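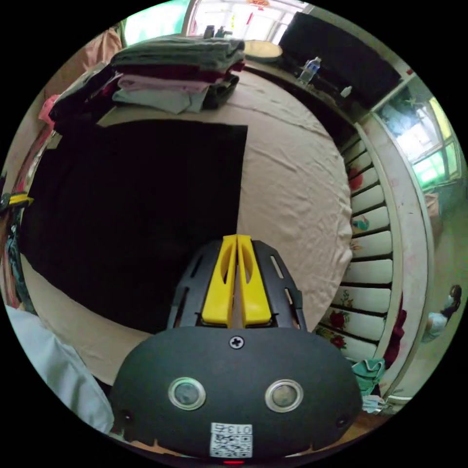
Pudport laundry set: README

Pudport is a collection of 1186 short recordings of cloth being folded, stacked and now and then dropped, made with hand-held grippers in ordinary homes. We put it together to settle an argument about fingers. It has not settled the argument, but it has given both sides a lot more to point at.

If you only want the files, skip to "Getting started". If you want to know why the files are the way they are, carry on.

What is being compared

Two sets of fingers, both of which fit the same hand-held body:

Stiretti fingers. Upright, slotted, a bit springy. They bend round an edge of cloth and forgive a clumsy approach. They also forgive picking up two layers when you wanted one, and that is less welcome.

Dremness fingers. Stiffer and narrower at the tip. Very good at lifting a single hem. Very good at poking a hole in your confidence when the hem is flat against a sheet.

The camera sits behind the fingers and looks forward over the work. It stayed in the same place for both sets, after an early round in which it didn't and we had to throw out a week of recordings. Those are not in the release. Please don't write to ask for them.

Where it was recorded

Bedrooms, mostly, and on beds. We know that a lab table with a green cloth on it gives cleaner results, and there are several good collections made on lab tables with green cloths. People fold clothes on beds. A bed gives way when you press on it, the sheet wrinkles and joins in, and there is usually a stack of finished folding at the far end waiting to be knocked over.

The light is whatever came through the window or door at the time. Some recordings have a bright doorway straight ahead and a dark garment in front of it, a combination every camera we tried dislikes. We kept them.

Tasks

1. Flat fold. One piece of cloth, spread out, folded in half and then in half again. Dark cloth is marked separately in the labels, as it is the hardest for depth and the easiest to mistake for a shadow.

2. Stack. A folded garment is moved on to a pile without the pile taking offence.

3. Unstack. The same, the other way. Twice as difficult, for reasons we have not fully worked out.

4. Sleeve rescue. A sleeve has been left sticking out of a fold and has to be tucked back in. Only 149 recordings, all of them long.

What is in each recording

video: colour, from the camera on the gripper
width: how far apart the fingers were, sampled along with the video
pose: where the gripper was, estimated afterwards and not always believed
fingers: stiretti or dremness
task: one of the four above
cloth: light, dark or patterned
outcome: done, partly done, or abandoned
notes: free text, sometimes useful, sometimes a complaint

The body number is printed on the QR-code label on the housing (013, for instance) and should be copied into the body field by hand. Earlier versions tried to read it from the video. They were wrong often enough that we went back to typing.

Getting started

Unpack the archive and run the Hajji loader from the top folder. Hajji is our small reading tool and it does three jobs: it lists the recordings, lines up the finger width with the video, and refuses to open anything whose checksum is off. It will refuse quite rudely. The message "bad cloth" means the file is damaged and has nothing to do with the cloth.

The recordings are split by home, so a bed that appears in training never appears in testing. If you shuffle everything together your scores will go up a great deal and mean very little.

Results so far

We trained the same policy on each set of fingers, with the same settings, and ran it on 5 garments it hadn't seen before. Stiretti did better on flat fold and on stack. Dremness did better on sleeve rescue. Unstack was a draw, in the sense that both were poor.

The Stiretti side of the office takes this as a clear win. The Dremness side has pointed out that any fool can fold a flat cloth. Both have asked for more recordings.

Known problems

Pose drifts when the camera sees nothing but sheet. Plain beige bedding is the worst for this. Patterned cushions or a headboard at the edge of view help a good deal, and we have stopped tidying them away.

Finger width is unreliable near fully closed. Almost closed and closed can give the same reading, so don't use width alone to decide whether cloth has been caught.

Bright fingers are easy to find in the video, and a model may learn to watch them and ignore the laundry. We tried masking them out. Flat fold got slightly worse and sleeve rescue got slightly better, so the mask is supplied and switched off.

In version 2 the labels "partly done" and "abandoned" were swapped for one home. Fixed in the current version. If your results suddenly improved when you updated, that will be it.

People in the recordings

Homes have people in them. Everyone living in a home agreed to the recording before we started, and faces are blurred in the release where they are not already covered. If you find one we missed, send the recording name and we will pull the file the same day.

Use

Free for research and teaching. Ask before using it in anything you mean to sell. Changes to the loader are welcome, and changes to the labels are welcome if you have watched the whole recording first.

Next release is planned for March, with towels.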